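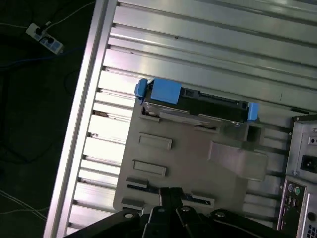
Chapter 7
Slow Spills: Sediment, Runoff and the Coastal Shelf

Before you start
You should already be comfortable with Chapter 4 (food webs in tidal water) and the section on grain size in Chapter 5. If not, go back. The rest of this won't make much sense without it.

Key terms: turbidity, bedload, legacy sediment, resuspension, benthic, smothering depth

7.1 The Lirnero estuary, October

Rain started a bit after 4 a.m. and didn't let up. By mid-morning the Juntunen River was over the lower paddocks and the water at the Kirard bridge had gone the colour of milky tea. 90 millimetres at the upper gauge, 98 at the lower one. A big fall, though not a record.

What happened next took longer to notice. The plume went out past the heads and stayed there. Four days, then six. Seagrass beds on the eastern side, which had been patchy but holding on, were under a skin of fine silt. Crab pots came up empty. The oyster growers shut the harvest as they do after any flood, and then found they couldn't reopen when they expected to.

Ese Afolabi was running the sampling program that season. Her field notes are short. "Silt to the wrist at site 3. No shoots visible. Smells of old mud, not new." That last bit matters and we'll come back to it.

7.2 Old mud, new mud

Two sources of sediment after a flood. First, fresh soil – washed off banks, tracks, cleared slopes. Second, stuff that was already in the river. Legacy sediment. Some of it had been sitting behind the Puvance weir for 60 years, left over from clearing and gravel works upstream, and the flood picked it up and moved it.

Why does it matter which is which? Fixing them is a different job. Fencing and replanting the banks slows new soil. It does very little about what's already in the channel. Plenty of catchment plans have been written as if the second kind didn't exist.

Legacy sediment also carries things. Metals bind to fine clay. So do phosphorus and some older farm chemicals. Bury them and they're mostly out of reach of living things. Stir them up and they are back in the water column, at least for a while – this is resuspension, and most of section 7.5 is about it.

7.3 What the numbers looked like

The catchment covers 3,444 square kilometres, and roughly a third of it has been cleared at some stage. Cores taken the following autumn showed a flood layer two to seven centimetres thick over the eastern beds. Seagrass there can push up through about one. Anything deeper and the shoots run out of stored sugar before they reach the light.

Lenni Riihimäki, who worked on the cores, argued the layer was mostly weir sediment. Not everyone agreed. The grain size fit, the metals fit, but there was only one core from behind the weir to compare it with, and one core isn't much. Keep the disagreement in mind when you get to the data table in 7.4. You will be asked to take a side and defend it.

7.4 and onward

By the end of the chapter you should be able to:
– tell bedload from suspended load and say how each is measured
– read a turbidity record and pick out the flood peak, the tail and any second peak
– explain why clearing, weirs and dredging can all effect the same seagrass bed decades apart
– estimate smothering depth from a simple core log
– weigh up removing a weir against leaving it, including who pays

Think about it first
Jot down answers before reading on. They dont need to be right.

1. A river runs brown for a day and clears. Is the flood over, as far as the estuary is concerned?
2. Where would you take more cores, if you could only afford three?
3. Oyster growers want the weir dredged. Farmers upstream want it left for water supply. What would you need to know before giving advice to either?

Bring your answers to question 2 to the first prac. We start with the turbidity record in 7.4.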